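# The Pour

The complaint came in on Thu 23 October, in an email with the subject line "Your boats," and by lunch it had been forwarded to everyone at Greler who could plausibly be blamed and then, finally, to me.

I sell gravy boats. I sell other things too, if pressed: cream jugs, butter dishes, a line of ramekins that has been "arriving in spring" for 2 springs. But the gravy boat is what Greler is known for, to the extent that Greler is known, and the Evum was our new one. It had a long lip and a low belly and a handle that left the body at an angle the catalog called "conversational." It had no foot. It sat on the table the way a pebble sits on a beach, which was also in the catalog, and which should have worried somebody.

The email was from the banquet manager of the Butkienė, a hotel in Bridgate with a ballroom that seats 325 and a carpet the color of weak tea. They had bought enough Evums to do the whole room for the December parties. They had used them once, early, for a regional dental association. The manager wrote that the boats did not pour. Then, a paragraph later, she wrote that the boats poured all the time.

"Both of those can't be right," said my boss.

I said I thought they probably could.

He sent me to Bridgate anyway, with a sample boat in a padded box and instructions to be warm. The instructions were specific. I was to be warm, I was to use the word "partnership," and under no circumstances was I to offer a refund, a replacement, or an opinion.

The drive took most of the morning. I practiced saying "partnership" to the windshield. I had been with Greler long enough to remember the boat before the Evum, which was a squat white thing with a foot like a doorstop, and which never generated a single email. It poured. It chipped if you looked at it. Hotels bought it every year in the same quantity and with the same lack of feeling, and at some point a person in design looked at this arrangement and decided it was sad.

The Butkienė's ballroom was being set for a wedding when I got there. The banquet manager met me at the service door. She was a small, pressed woman with a pen through her hair, and she shook my hand like she was checking it for damage.

"You brought one," she said, looking at the box.

"I did."

"We have plenty."

She took me through to the back, where the Evums had been lined up on a steel counter with a kind of prosecutorial neatness. Next to them was a pot of gravy. I could smell it from the door. It was good gravy, made that day, and it struck me that someone had been asked to make it for my benefit and had not cut corners.

"Pour," she said.

I have poured a lot of gravy. I have poured it at trade shows, off a hot plate, onto foam potatoes. I've poured it for a buyer from a cruise line who wanted to see it done while I leaned, to simulate weather. I picked up the nearest Evum, filled it, and tipped it toward the plate she'd put out.

Nothing happened for a while. The gravy went up the long lip and stopped to think. I tipped it further. It thought some more. Then it came all at once, past the turkey, past the plate, and over the edge of the counter in a sheet, and when I righted the boat it kept on going, down the underside of the lip, along the belly, and into my cuff.

"Conversational," said the banquet manager. She had read the catalog.

"May I try it slower?"

"The dentists tried it slower."

I tried it slower. I tried it from higher up, and with my wrist turned in. One of the cooks came over to watch, then another. Somebody suggested thinning the gravy, and the cook who had made it went back to his station without a word and started doing something loud with a pan.
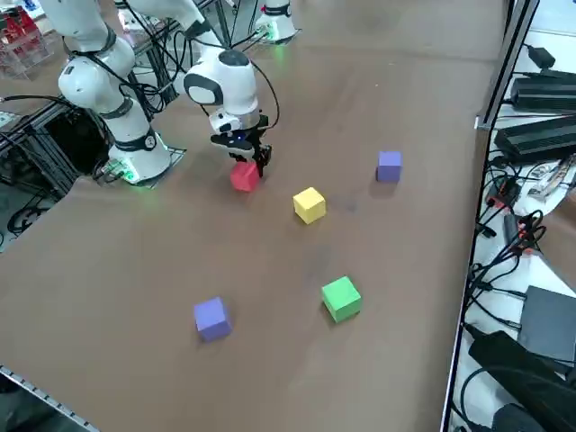

The trouble with a boat that has no foot is that you can't put it down either. A guest finishes pouring, or finishes being poured on, and reaches for the table, and the boat rolls a little on its pebble of a belly, and whatever is left inside goes over the side. So people at the dentists' dinner had stopped putting it down. They held it. The banquet manager showed me how, and it was a strange thing to see done by a grown woman in a blazer: fingers clamped around the top, elbow up, the whole boat kept just clear of the cloth, like a robot arm with a red foam cube in its gripper, hanging it over a brown tabletop and committing to nothing. She held it that way for some time. Her arm, unlike the arm I had in mind, began to shake.

"They ate left-handed," she said. "The ones who had it. Nobody at the table would take it off them."

"Did anyone say they liked the look of it?"

She considered this more fairly than I deserved. "One man asked if it was a lamp."

I opened my notebook and wrote down *lamp*. I had a whole page of field notes by then, and I want it on record that I am diligent. Under *lamp* I wrote *foot??* and under that I wrote *cuff*, as a reminder about the dry cleaner.

She asked what Greler meant to do. I said that Greler valued the partnership. She waited. I said that Greler looked at every installation as a partnership, really, and that feedback from the floor was the thing our design people prized above all else. Behind her the pan got louder.

"What do you think of it?" she said. "You, personally."

Here I should say that I'd had an opinion about the Evum from the first prototype, and that I had voiced it in a meeting, using the words "very exciting." There had been pastries. The designer had flown in. He'd poured water from the prototype into a glass, and it had poured beautifully, a thin clean rope of water, and we had all clapped. It did cross my mind that water and gravy have led different lives. But I was on my second pastry, and the moment passed, and then there were brochures.

"I think," I told the banquet manager, "that it would be very good for water."

She put the boat down. It rolled. We both watched it until it stopped.

"We have water jugs," she said.

"I know. I sold you those."

"Those are fine."

"Thank you."

I believe that was the high point of the visit, professionally. She had a wedding to run, and she'd be serving the sauce for it out of the creamers, also ours, which meant that guests would have to be told it was sauce. There was going to be a little card. She showed me the little card. It said *Not For Coffee* in a looping script, with a leaf on it.

I carried my sample back to the car unopened and sat there with the heater on. Then I called my boss.

"Were you warm?" he said.

"I was covered in it."

"Did you say partnership?"

"I said it twice. She wants them to have a foot."

There was a pause in which I could hear him walking to a window. He does this for anything that might cost money. He said the absence of a foot was the signature of the line. He said the foot, if I would recall the launch deck, was the thing the line had been freed from. He asked whether she might come around to it if we offered something to go underneath. A cradle, say. A small stand, in a matching glaze, sold separately.

"That's a foot," I said.

"It's an accessory."

I looked at the box on the passenger seat. I thought of the cook, and of the dentists passing nothing to one another in the candlelight.

"What would we call it?" I said, and I hated how quickly I'd said it.

We called it the Evum Rest. It took 4 meetings, and it comes in cases of 13, for reasons to do with the shape of the case. The brochure says it "invites the vessel home." I drove the first carton down to Bridgate myself, early in December, and the banquet manager signed for it at the service door with the pen from her hair. She took one out of its tissue and turned it over, and set an Evum on it, and pushed the Evum with one finger. It stayed put.

"Good," she said. "And the pouring?"

I told her we were looking at a ladle.

She asked whether the ladle would be sold separately. I said I'd have to check. She held the door for me with her shoe while I went back for the invoice, and from inside I could hear them testing the microphone for that night's party, some man saying "one, one, one" over and over, as if he'd been told there would be more numbers and they hadn't come.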